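4.3 Tidying tasks: what to expect

The Stustach two-arm station can put small household items away, but it is slower than a person and needs supervision. In our tests one item took nearly 30 seconds. Do not plan a working day around it yet.

1. Press Home and wait until both arms have stopped.
2. Place the cabinet within reach of both arms, drawers closed.
3. Lay out the tray and the loose items with space between them.

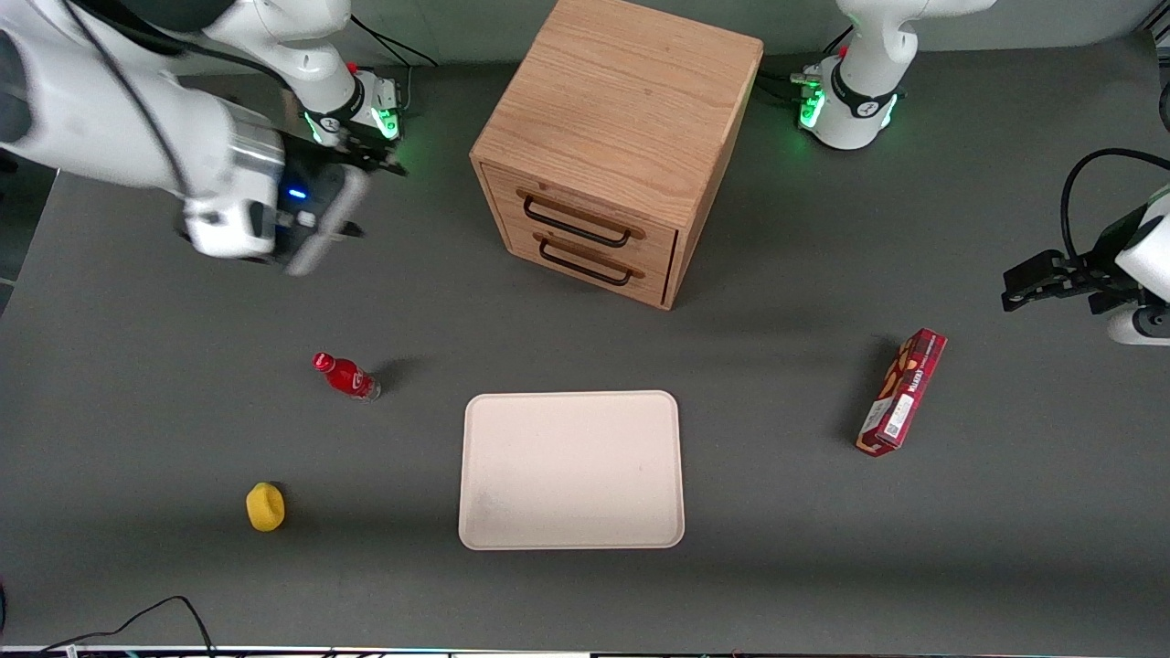
4. Select Tidy on the Dekside panel and choose a drawer.
5. Stay within reach of the stop button until the task ends.

Note: Bottles may roll when gripped. If a pick fails twice, the task pauses and the panel shows code 11. Move the item by hand and press Resume.

Note: Folding cloth and wiping up spills are not supported in this release.

CAUTION: Keep hands off the table while either arm is powered. Do not use glass or open containers of liquid.

Send task logs to Jean Rennie at Stustach support.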